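Sillasmont Guidelines

The Sillasmont Guidelines are a set of good practice rules for testing two-armed robots in simulation before the same tasks are tried on real machines. They were first written at Skunico, a company that makes control software for robot arms, and they are now kept by the Hawthorne working group. The guidelines are voluntary. They do not replace safety standards or national law, and a robot which passes all the tests in them is not considered safe for work near people for that reason alone.

Background

In the early years of the company, each team at Skunico prepared its own simulated tasks. One team counted a task as successful when the object was touched, another when it was lifted, and a third team decided by looking at the recorded video. The results could not be compared. A shared document was started to solve this problem, and it took its name from the town of Sillasmont, where the first meeting was held. The first public version followed in November, after a review by users of the Lerulik simulator.

Scope

The guidelines cover tasks done on a table by two arms with hands or grippers. They do not cover mobile robots, tasks with liquids, or tasks in which a person hands an object to the robot. Cloth and rope were discussed during the review but were left out, as the members could not agree on how the shape of a soft object should be measured.

Main rules

The text is divided into 6 sections: scene, objects, starting position, contact, success, and reporting.

The section on the scene asks for a plain background and a work surface without pattern. Objects that have no role in the task should be removed. If a team wants to test the robot in a crowded scene, this should be done as a separate test with its own name, so that the two results are not mixed.

The section on objects says that simple shapes should be used first. The mass, size and friction of each object must be written in the task file. Colors should be easy to tell apart, also under weak light. The mass of an object may not be changed between trials unless the change is part of the test plan.

For the starting position, both arms must be free of the table and of each other. The position of every joint is saved at the start of each trial. Small random changes in the position of objects are allowed, but the limits of these changes must be published.

The section on contact is the longest one. Simulators can let two solid bodies pass a little into each other, and a robot may then seem to hold an object which it would drop in reality. The guidelines therefore ask teams to record the contact forces and to reject any trial where the overlap is more than 2 millimeters. A finger that is near an object does not count as contact. Contact must be read from the force data and not judged from the picture.

Success is decided by a written condition, and this condition must be fixed before the first trial. It is usually given as a final position of the object together with a time for which it must stay there - in most tasks 2 seconds. A trial that is stopped by the operator is counted as a failure.

Typical tasks

Most tasks in the collection use blocks, cups or trays. Tray tasks are common in the section for two hands, as the arms must share a small space and avoid each other. The blocks may be taken out one by one, exchanged, or kept in place while the tray itself is moved.

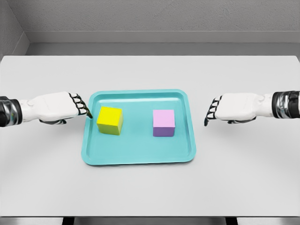

Simulated tray task with a yellow and a pink cube between two robot hands.

Reporting

A full report contains at least 200 trials for each task, with the number of failures and the cause of each one when it is known. The version of the simulator and the random seeds must be included. Teams are asked to publish failed trials as well - a report with only the best videos is not accepted in the Hawthorne list.

Criticism

Some users find the rules for contact too strict for older simulators, where the overlap cannot be measured well. Others have said that plain scenes make the tasks too easy, and that good results do not carry over to a real workshop. The working group answered that the guidelines describe a first step, and that tests on the real robot should follow with the same written conditions.

See also

Lerulik simulator
Robot simulation
Two-arm manipulation

Last edited 7/11/21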